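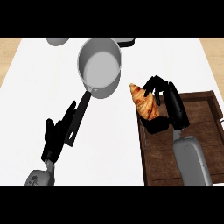 Bonsu Student Robotics - Simulation Inspection Checklist
Task: tabletop, two arms, saucepan and croissant
Inspected by: Naa Aryee
Stage: before the March submission

Mark each line Pass, Fail or Open. A comment is required for Fail and Open.

1. Scene set-up

1.1 Table surface level, no gaps at the edges. Pass.
1.2 Saucepan rests on the table without sinking or jitter. Pass. Left for 1,000 steps with the arms parked, no drift.
1.3 Collision shape of saucepan handle matches the visible handle. Open. The hanging hole is visible in the mesh but filled in the collision shape. Acceptable for a grasp further up the handle. Note it in the report.
1.4 Tray rim has its own collision shape. Pass. The earlier version used one flat box and objects slid straight over the rim.
1.5 Croissant mass and friction set by hand. Fail. Still on Noltau default values. Set both and rerun section 3.

2. Arms

2.1 Joint limits loaded for both arms. Pass.
2.2 Speed limit active in manual and scripted modes. Pass.
2.3 Arm-to-arm collision check switched on. Pass. It was off in the team's first upload - please do not turn it off to gain frame rate.
2.4 Right forearm clears the tray when the hand is low. Open. Clearance is small at the near corner. Raise the elbow or move the tray.
2.5 Stop key halts both arms. Pass. Tested during a lift and at rest.

3. Grasping

3.1 Fingers do not pass through the croissant. Pass at normal closing speed. At full speed one fingertip goes in slightly. Keep to normal.
3.2 Croissant held clear of the rim before any sideways move. Pass.
3.3 Left hand approaches the handle with fingers open. Pass.
3.4 Contact force logged for both hands. Fail. Right hand only. The left channel is named wrongly in the Multier settings file.

4. Records

4.1 Random seed saved with each run. Pass.
4.2 Run count agrees with log count. Fail. The log folder holds 1,166 files and the run sheet says 1,342. Find the missing logs or correct the sheet.
4.3 Failed runs kept. Pass.
4.4 Zanex version written in the readme. Pass.

Result: not ready to submit. Items 1.5, 3.4 and 4.2 must be closed first. Open items may go forward with a written note. Send the corrected files to Naa by 11 in the morning on submission day.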